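Notes: Walking Tour Design in Small Towns, the Pledthorpe Case

Opening. State the scope: self-guided history walks, one route, one town. Bus tours are outside this talk. Questions go to the end.

Background. Pledthorpe has one monument most visitors come for, the column on the market square. Typical visit: arrive, photograph the column, leave. The Jorov guidebook gives the town a single paragraph and the column takes up most of it. The town wanted a route that would hold people for half a day.

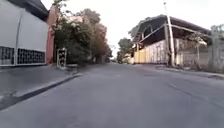

Route length. The first draft had too many stops. Testers quit before the river. We cut it to 3 loops, each starting and ending at the square, so that a visitor can drop out without having to backtrack. Loop 1 is the old town. Loop 2 is the mill and river. Loop 3 is the Paulauskas quarter, named for the brickworks that once employed almost 1,000 people.

Signs. Breko supplied the posts. Each sign carries a map, a date and 2 short paragraphs. Longer text was tested and skipped. Pause here for the sign samples.

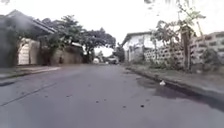
Loop 3 is the hard one to sell. It has no monument, and the brickworks itself is gone. What the visitor gets is the ordinary residential street: a wide roadway, low walls along both sides, a single-storey house set back behind its wall. The history has to come from the text and the audio. Place the stops at corners, where people slow down anyway. Keep the walk between stops short.

Weather. Point out that outdoor audio stops need some kind of shelter nearby. We missed this on Loop 2 and moved a stop in November.

Results. Completion is highest on Loop 1, lowest on Loop 3. Visitors who finish Loop 3 leave the longest comments, mostly about the brickworks recordings. Do not claim a rise in overnight stays; the hotel data is incomplete.

If time is short, skip the sign costs and go to the map handout. Collect the spare copies at the door.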